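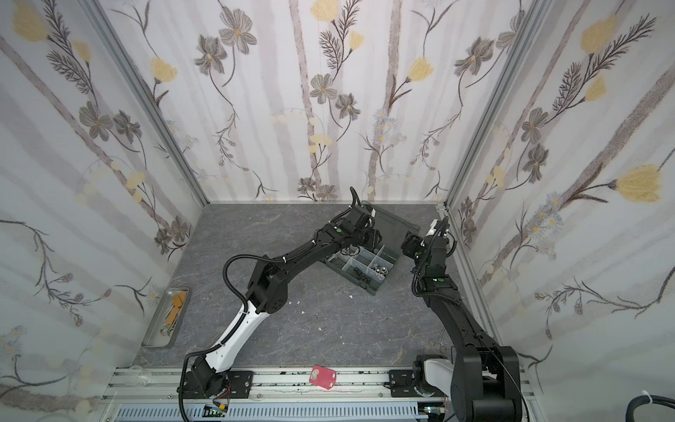

According to Jodine, sorting hardware is the wrong first job for two arms, and a single arm on a longer rail would do it with half the wiring. The point is fair. The shared workshop at Tomoana kept both arms anyway, and the January sessions went into getting them to agree on one coordinate frame.

Home Projects Tool Bookings Back Issues Contact

Bench notes, 2/15/26

The Skukari build has both arms bolted to one aluminum rail, with a compartment box for the parts within reach of each. The rail sets the spacing between the bases, so a base that comes off for service goes back to the same holes and only the joint zeros need checking. Log 229 has the offsets in use now.

Hex nuts are the current part. A nut lying flat is gripped across two parallel flats. A nut standing on edge rolls if the fingers close off center – the approach height was lowered by 7 mm to deal with this, and closing speed was cut by around a third. Bolts are taken by the shank, just under the head. Wing nuts are still in the planner as a separate class, with no grasp assigned.

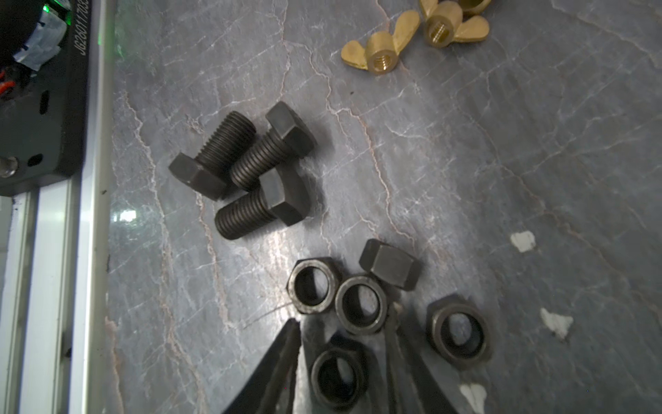 Hex bolts, brass wing nuts and black hex nuts on the marble top, gripper open.

Pick attempts logged to date: 681. The next change is to the wrist camera exposure, as glare from the polished surface upsets the edge finder. Members who want bench time on the Werklow controller should book under slot 11.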